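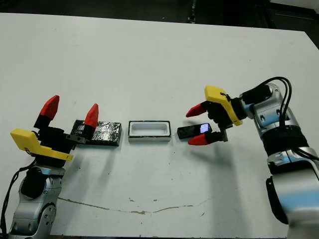 The case for the empty tray

Most advice on keeping a work surface in order starts with storage: buy more drawers, label the drawers, put everything in the drawers. I have followed this advice in two offices and one apartment, and I think it addresses the wrong part of the problem. Items that have a permanent home rarely cause clutter. Clutter comes from items in transit, such as the phone that was set down during a call, or the wrapped package that has to go to another floor. A drawer does nothing for these, as they are not meant to be put away yet.

My position is that a table needs one small, shallow, open tray, placed in the middle, and that the tray should be empty most of the time.

The middle placement is the part people object to. Liv Sæther, with whom I shared a packing table at Isenholm, kept hers in the back corner on the grounds that the center of a table is for working. Within a month the corner tray held dead batteries, a tape core and a stack of delivery slips from November. A tray at the edge is out of the way, and anything out of the way fills up. A tray in the center gets used and then cleared, as it interferes with the next job until it is.

Size matters more than material. The interior should hold one phone or one small package, with enough clearance for fingers on either side. A larger tray invites stacking. Depth should be less than the height of the things that go in it, so that an item can be gripped from the side without tipping the tray. Rounded inner corners are worth having, as square ones collect grit and are tedious to wipe.
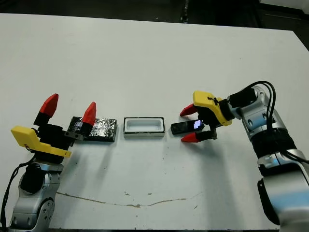

Color is usually treated as decoration, and I would treat it as a functional choice. A white tray on a white table is hard to see at a glance, and a thin dark rim corrects this at no cost. The rim gives the eye a boundary, and the pale interior makes any object left inside it obvious. Dark objects benefit the most. A black phone on a dark desk can be overlooked by the person who put it there. On white it cannot, and the same applies to anything wrapped in foil, which takes on the tone of whatever surrounds it and can look nearly black when the light is poor.

Foil raises a separate point. Sixten Boström maintains that wrapped goods should never share a surface with electronics. I think he overstates it. The two can share a table provided they do not share a container, and a bare gap on each side of the tray is enough separation for ordinary purposes. What causes mistakes is contact. Once a phone is resting on a package, the two are picked up together or the package is moved and the phone slides.

The strongest argument against the method is that it adds an object to a table in order to reduce the number of objects on it. I accept the arithmetic. At Thibodeau we ran 12 tables this way, and Sivaprasad Gounder, who disliked the idea, pointed out that we had bought 12 more things to clean. The trays did need cleaning. They also ended the practice of setting small items on the nearest free patch and hunting for them at the end of a shift, and I consider that a fair exchange.

The rule for clearing should be simple enough to follow when tired. Whoever puts an item in the tray takes it out again, and does so before starting anything else. If a second item arrives while the first is still there, the first one moves. Do not add a second tray. Gaspard Cordier did this on his own desk, and both were full by lunch.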